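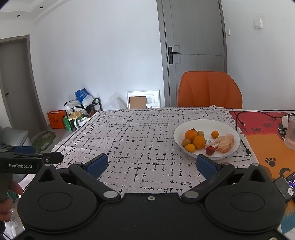
Bristness Table Linen: the Everyday Cloth

I sell one tablecloth. Well, one tablecloth in a handful of sizes and colors, which my sister says counts as more than one, but it's the same cloth and I'm sticking to it. I've been making it since I got fed up with ironing, and this page is where I tell you everything I know about it so you can decide if it belongs on your table.

What it's made of

It's a linen and cotton mix, a bit more linen than cotton. All linen looks gorgeous and creases if you so much as glance at it. All cotton lies flat but goes limp after a year of washing (mine did, anyway). The mix has a nice weight to it, 185 grams per square meter, so the corners hang down properly and don't flap up every time somebody opens the back door. The yarn is spun for us at Koval, a small mill that I've bought from since the beginning, and the weaving is done by Alžběta Sýkora and her team. Alžběta talked me out of a looser weave early on and I'm so glad she did! Crumbs used to sit right down in it.

The hem is two fingers deep with mitered corners. I sew the corners myself on an old Zoltberg machine that weighs more than my dog and has never once skipped a stitch. I have a newer one too. I don't like it.

Sizes

Small: 130 x 130 cm. Good for a square kitchen table that seats four.
Medium: 150 x 217 cm. Our most popular. Seats six with a decent drop on both ends.
Long: 150 x 280 cm. For the table with the leaf in.
Round: 185 cm across. Fits a round table for four or five.

All sizes are after the first wash. We prewash every cloth, so what you measure on day one is pretty much what you'll have next June. If you're not sure which to get, measure your table and add 25 cm on each side for everyday use, or 35 cm if you like it a little dressier. Please measure the table and not the old cloth! I've had more returns from people measuring the old cloth than from anything else.

Colors

Oat, Chalk, Shell Pink, Pond and Mustard. Shell Pink is the one people write to me about, so let me save you an email: it's a very pale pink, and by lamplight it can look nearly white. If you want a proper pink, this isn't it, and I don't have one yet. I've tried dyeing one twice and both times it came out like cough medicine.

Chalk shows everything. I own two of them and love them, but I also don't have small children anymore. Mustard hides everything, including, well, mustard. Pond is a gray green and looks great with plain white dishes.

Washing it

Machine wash at 40 degrees with whatever you normally use. Skip the fabric softener, it leaves a coating and then spills bead up and roll into your lap. Tumble dry on low until it's nearly dry, then spread it straight on the table and smooth it with your hands. That's my whole ironing method. If you want it crisp for a holiday, iron it while damp on the back side with a hot iron.

For stains:

Red wine: blot, then cold water, then a spoonful of dish soap and leave it for an hour.
Candle wax: let it go hard, pick it off, then iron between two sheets of brown paper.
Tomato sauce: cold water from the back of the cloth, then wash as normal. Dry it in the sun if you've got any.
Turmeric: good luck. Sun helps a bit. Write to me if you find something better.

Do you need a pad underneath?

If your table is glass or has a slick finish, yes, I'd get one. The cloth will creep toward whoever leans on it most. We sell the Puko underlay for exactly this, a soft felted cotton that you trim with regular scissors. It also takes the clatter out of plates and bowls being set down, and I've gotten so used to that I notice the noise at other people's houses now. It isn't thick enough to protect wood from a hot dish, so keep using your trivets.

Napkins

Same fabric, 45 cm square, sold in sets of four. I'd love to do sets of six, but they come off the roll in a way that leaves me with a pile of odd ones. The odd ones go in the seconds box (ask me, it's usually got something in it).

Ordering and returns

Item number 2114, then pick your size and color from the menu. Everything in stock goes out within 7 days. The Long size is cut to order and takes a little longer, especially before the holidays, so please don't leave it to the last minute like I would.

You can send a cloth back within a month if it's unwashed and still has the paper band on. If a seam ever lets go, mail it to me and I'll fix it for free, no matter how old it is. Just wash it first, please. Gift wrap is a cotton ribbon and brown paper, and you can add a note at checkout. I write those by hand, so keep it under a paragraph if you want it to be legible.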